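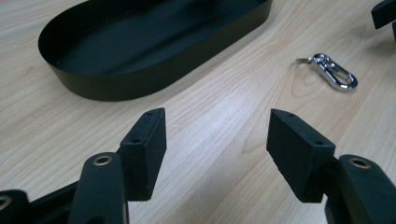

3.2 Collecting demonstrations by hand

Our second task, which we call Cisow, asks the robot to hang a small carabiner on a hook. It is a lovely task to study! The clip is light and shiny, it lies flat on the wood, and the opening has to meet a hook that is hardly bigger than it is. We showed the task with a pair of Drevavov hand-held grippers, one in each hand, so that people could work at their own pace and feel the clip through the jaws.

Each of 11 people was given 15 minutes of free practice, and then recorded demonstrations until we had 100 in all. We asked only that every attempt begin with both grippers open. How to approach the clip was left entirely to them, and the variety we got back was a delight: people differed in grip, in speed and in which hand they favoured. 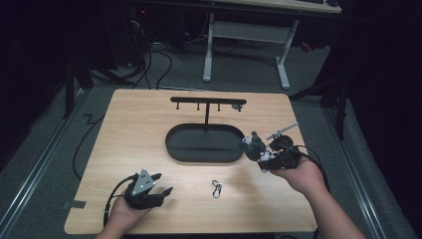
Figure 2. Table set-up for the Cisow task: two hand-held grippers, the carabiner, and the stand with its hooks on the oval tray.

The same table had served for the Barrios trials in April, where demonstrations were given by remote control (Section 3.1). Those were slower to record, and several people told us they missed the sense of touch. We therefore trained Zerden, our policy, on each set separately before mixing the two. The mixing weights are given in Section 4.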